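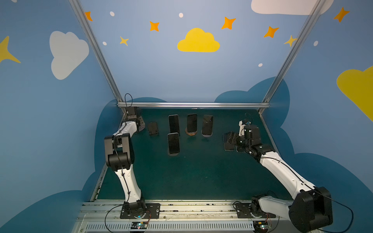
Fanancombe will keep its phone recycling drop-off open through the end of February, the town's public works office said. The collection was due to close this month, but residents kept bringing in old handsets after the holidays and the office asked its contractor, Lirkar, to stay on. Smartphones like the seven laid out on the dark teal surface are accepted in any condition, including those with cracked screens or dead batteries. Chargers and cables go in a separate bin.

The town has taken in 700 phones since the program began. Last year's collection, which ran for a shorter time and had only one drop-off point, brought in far fewer.

"Most of them come out of kitchen drawers," said Detlef Fröhlich, who manages waste services for the town. "People hold on to them for the pictures. Get the pictures off first, then bring the phone in."

Fröhlich asked residents to sign out of their accounts and reset each phone before dropping it off. A phone that is still locked to an account can't be reused and goes straight to material recovery. Residents who need help with a reset can ask at the front desk of the Ladon Street library, where staff will go through the steps with them until 7 p.m.

There are 16 drop-off points this year, among them both fire stations, the library and the town hall lobby. Phones should not be put in household trash or curbside recycling bins. The batteries can catch fire when they are crushed in a truck, and a load had to be dumped on Bauerfeind Road last summer after one did.

Drop-off is free for residents. Businesses can bring phones to the transfer station only, and will pay 75 cents for each one. Tablets and laptops are not part of the program and should be saved for the spring electronics day. The town has not set a date for it.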